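Chapter 3
Caring for Textiles at Home

Before you read
Think of one cloth item that your family has kept for a long time. Who takes care of it, and how did this person learn to do it? Write two or three sentences in your notebook. You will come back to them at the end of the chapter.

3.1 Why cloth gets old

Every textile becomes weaker with time, also when it is used very little. A tablecloth which stays in a drawer for 24 years does not come out the same as it went in. The folds become yellow lines, and in the worst case the cloth breaks along them. The main causes are light, moisture, dirt, insects and rubbing. In most homes several of them work together, and it is difficult to say which one did the damage.

Light is the cause that people notice last. A curtain fades so slowly that the owner sees the change only when the hem is opened and the old color appears inside. Cotton loses strength in strong sun, and silk loses it faster. Wool is different again. It can stand some light, but it is food for moth larvae, which prefer dark and quiet places.

Rubbing is the most ordinary cause. Each time we sit on a bedspread, pull it straight or put something on it, the fibers on the top move against each other. On a flat sheet this wear is spread evenly. On a cloth with a raised surface, such as a tufted or quilted blanket, the highest points take most of the work, and they become thin while the ground between them still looks new.

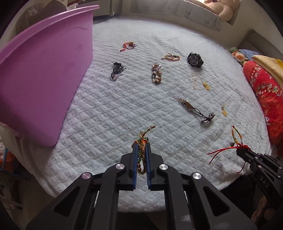
Reading time for this section: 3 minutes

The word pile is used for fibers that stand up from the base of a cloth. Velvet, terry toweling and plush all have a pile, but they are made in different ways and they should not be washed in the same way. A cotton terry towel can be washed warm and will come out well. Plush made of polyester should be washed cool and dried with little heat, for the tips of the fibers can soften and stick together. When this has happened, brushing helps only a little. The care label is the best guide, if the label is still there.

Hard and sharp things are a special danger for pile. The clasp of a bracelet or the open end of a hook can catch one loop and pull it out. If you find a pulled loop, do not cut it at once. Take a blunt needle and try to bring the thread back to the wrong side of the cloth — slowly, and with good light.

3.2 A case from Rulholm

The town of Rulholm had a small blanket mill, and many of its products are still on beds in the area. In August the textile teacher Vaughan Mahuika asked families to bring their blankets to the school hall, and he received 245 of them. His students wrote down the fiber, the age if it was known, and the place of the worst wear. In most of the blankets the worst wear was on the upper edge, where hands pull the cloth up at night. The middle, which people expected to be bad, was often in good condition.

We will return to this collection in section 3.4, where you will learn to fill in a condition sheet with the same headings that the students used.

Key words for this chapter
condition sheet: a page on which the state of an object is written down
hem: the folded and sewn edge of a cloth
larva (plural larvae): the young form of an insect
pile: fibers that stand up from the base of a cloth
wrong side: the side of the cloth that is normally not seen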